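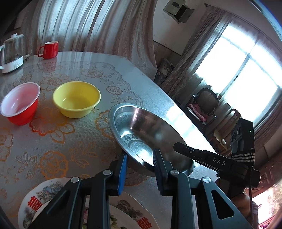

A shallow stainless steel bowl, tilted up toward the viewer, its near rim pinched by a gripper.

Vernon Doucette bought the Plokovik diner supply shop in June with a bank loan and 27 boxes of unsorted flatware in the back room. He still hasn't opened all of them.

"People come in for one pot lid," he said. "I have 766 lids. Finding the right one takes most of a morning."

Doucette cooked in hotels before he went into secondhand kitchen goods. He buys from restaurants that are closing, and he says owners usually ask too much for the ovens and too little for the small stuff.

"Mixing bowls, ladles, sheet pans. Steel doesn't wear out," he said. "A dent doesn't bother me. Rust at the seam does, and I'll leave it there."

His rent is 3,000 a month. Weekday trade comes mostly from food trucks and church kitchens, and he opens at 6 a.m. so they can stop on the way to work. Home cooks come later in the day and ask more questions.

He has no plans to sell online. "I'd have to weigh everything," he said. "Shipping a stockpot costs more than the stockpot."

The back room gets new shelves next.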